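白桌子上的东西：十一月的小相册

大家好，我是 Marisol Sorensen。我来这里住已经两年，中文还在学习，如果句子有一点奇怪，请多包涵。这个相册的主题很小，就是桌子上面的东西。我喜欢看别人家的桌子，也喜欢看公共厨房的桌子。一个人早上喝什么，用什么碗，写字的笔放在哪里，看桌子都可以知道一点。

十一月的时候，我和 Verna Calloway 一起整理二楼的茶水间。我们给桌子擦灰，把过期的茶包拿出来，把杯子按照大小排好。整理花了两个下午，每个下午 90 分钟。Verna 做事比我快，她已经擦完柜子，我还在看一个旧的糖罐，想它应该留还是应该送人。最后糖罐留下了，现在里面放橡皮筋。

我们的规则不多，写在门后面的一张纸上：
自己的杯子自己洗。
面包和点心要放在碗里或者盘子里，不要直接放在桌面。
笔用完放回来。
瓶子喝完以后，盖子和瓶身分开扔。
晚上 8 点以后请把桌子收干净。

第二条是 Desmond Lindqvist 提出的。他很在意面包屑，我以前不太在意，擦过几次桌子以后也同意他了。

关于碗，我想多说几句。茶水间以前只有白色的平盘子，很实用，但是放什么东西都像食堂。后来我们慢慢换成不同的碗，有的深，有的浅，有的是大家从家里带来的。我最喜欢边缘像波浪的磨砂玻璃碗。光线照到它的时候，颜色很淡，介于白色和绿色之间。放水果很好看，放面包也很好看。缺点是洗的时候要小心，波浪的弯弯里面容易留下水印，我用一块旧棉布慢慢擦。
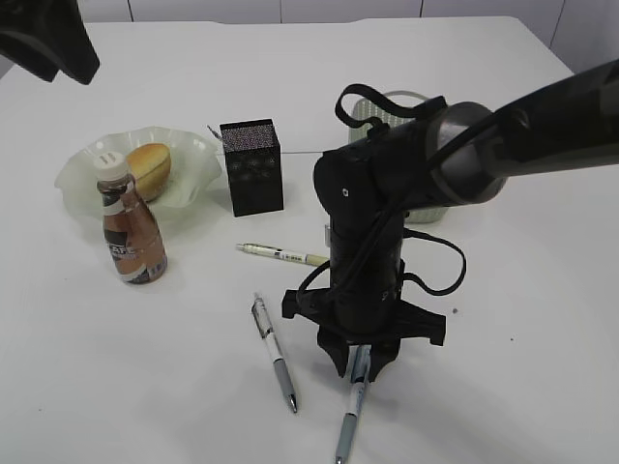
波浪边的玻璃碗和一个圆面包，碗前面是白盖子的棕色饮料瓶，旁边是带细点花纹的黑色方盒。

面包的颜色是金棕色，上面圆圆的，有一点亮。在淡色的碗里面，这个颜色特别明显。我后来自己在家也试过这样的搭配：颜色深的食物用颜色浅的碗，颜色浅的食物，比如馒头，用深蓝色的碗。也许学过设计的朋友觉得这是很简单的道理，但是我自己发现的时候很高兴。

饮料瓶的标签有黑色、白色和棕色，跟面包的颜色很接近，所以它们放在一起不会乱。我觉得一张桌子上如果颜色太多，眼睛会累。我家里的早餐桌就有这个问题，红色的果酱、黄色的餐巾、绿色的水壶，全部在一起说话。

关于黑色的盒子，我喜欢它又高又直的样子。碗的边是弯的，面包是圆的，旁边有一个直的东西，看起来就稳一点。如果你也想在自己的桌子上试，不需要买新的盒子，茶叶盒或者铅笔盒立起来也可以。

还有浅灰绿色的、带小方孔的那种容器，我也很推荐。有孔的东西透气，放洗好的小毛巾或者还没有剥的橘子都合适。它的颜色跟玻璃碗也比较接近。我们买收纳用品的时候讨论了很久，Ezekiel Brannigan 想要透明的，他说不用打开就知道里面有什么。我想要有颜色的。结果两种都买了，一共 12 个，现在有几个还叠在柜子下面没有用，谁需要可以跟我说。

笔的问题还没有解决。我们试过杯子，试过小盘子，也试过用绳子绑在本子上，最后笔还是躺在桌面上。我现在的想法是，笔躺着也没有关系，只要不滚到地上。

有几位朋友问，拍桌子上的东西应该注意什么。我不是专业的摄影师，只能说自己的习惯。我喜欢白色的桌面和浅色的墙，因为东西的边缘比较清楚。矮的东西和高的东西放在一起，照片不会太平。玻璃的东西不要放在窗户正前面，反光很强，波浪的边就看不清楚了。

如果你也有喜欢的碗，或者你的茶水间有更好的规则，欢迎留言告诉我。写中文或者英文都可以，我会慢慢看，慢慢回。下一次我想整理杯子的照片，现在还在选，蓝色的杯子太多了。

Marisol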